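Two arms, one table, and far too many snacks

Share this post 22 shares

I promised an update on the two-arm table back in August, and then the summer got away from me, so I'm going to try to make up for it with a long one. Get a coffee.

For anyone new, the plan is a pair of small robot arms that can sort things and put them away together, built on a table at the Venport workshop where I rent a corner. I've been calling the whole project Skamura, after a name I found in an old notebook and liked the sound of. I have no better explanation than that!

The frame

My first version had the arms bolted straight to the tabletop, and it was a disaster. Every time one arm stopped quickly, the other one shivered, and I spent weeks blaming the software (sorry, software). So I rebuilt the whole thing around a black aluminum extrusion frame, and the arms now mount on that. The extrusion came from Ostrowski, cut to length, and I have to say they were very patient with me when I called back to change my mind about the corner posts. Twice.

If you're doing the same, square up the frame before you tighten anything. I didn't, and I ended up 2 millimeters out across the diagonal, and of course I found that out with every last bracket already snugged down. Out they all came again. That was a long evening, and the pizza place was closed by the time I finished.

Cables

I still don't love my cables. They run down along the arms with enough slack to let the wrists turn, and I've learned to move each joint slowly by hand through its whole range before powering up. The first set I made was too short by almost 200 millimeters. I've kept them in a drawer, in case I ever build something smaller.

Picking things up

Blocks were easy, so I moved on to little snack packets, which slide and crinkle and lie on top of each other and are generally rude. The job is to get them off the table and into the small wooden tray. I tried closing the grippers harder and that was the wrong road entirely. Going slower on the last bit of the approach helped much more, and so did coming in from higher up. I also put a big white disc and a potted plant on the table, partly as obstacles and partly, I'll admit, to make the place feel friendlier.

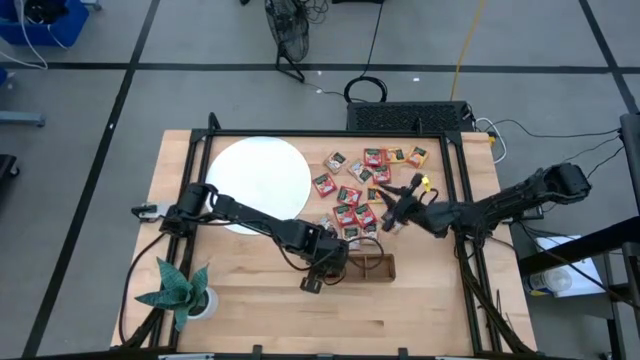 What's next

I want to swap the gripper pads for something softer. Tematitz has a silicone sheet I've had my eye on, and I'll report back once I've cut some up and made a mess. After that comes a longer run of 2000 picks, split between the two arms, with a proper log this time in place of my pencil marks on the back of an envelope. I'm also still undecided about the tray, and a deeper one might be kinder to everybody.

If you've found a good way to keep wrist cables tidy, please leave it in the comments, I read all of them.

2 comments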